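Brorcombe Robotics Club: Frequently Asked Questions
Last updated February 2025

Who can join?
Anyone in Years 7 to 12. You don't need to know how to code, solder or spell "servo". An interest in picking things up and putting them down again will carry you a surprisingly long way.

What does the club do all term?
Most of our energy goes into the Figueroa Cup, held each August. Teams get 25 household items and a set of wire baskets, and have to sort one into the other using a gripper they built themselves. The organisers call it the Pantry Round. We call it other things.

Are the items real groceries?
Yes, and they're chosen to be annoying. Smooth containers that taper towards the bottom are a favourite, as the pads have less to hold on to than you'd think. Square boxes are practically a holiday.
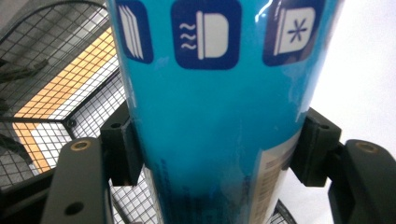 How much does it cost?
Membership is $99 for the year, payable at the school office. That covers parts, printing and your entry to the Cup. The club shirt is extra and runs small.

Do I have to buy my own kit?
No. We lend out Codenus starter kits, one between two students. Please bring them back with the same number of screws, or at least a similar number.

How big are the teams?
Up to 6 students. Smaller teams are fine, though they tend to argue just as much.

What software do you use?
Wustau, on the school laptops. It runs at home too, if your computer is newer than you are.

My gripper worked at home and won't work at the club. Why?
Welcome to robotics. Check the battery, then the cable, then the battery again.

Can parents help?
They can drive, clap and hold the torch. Hands off the robot, please.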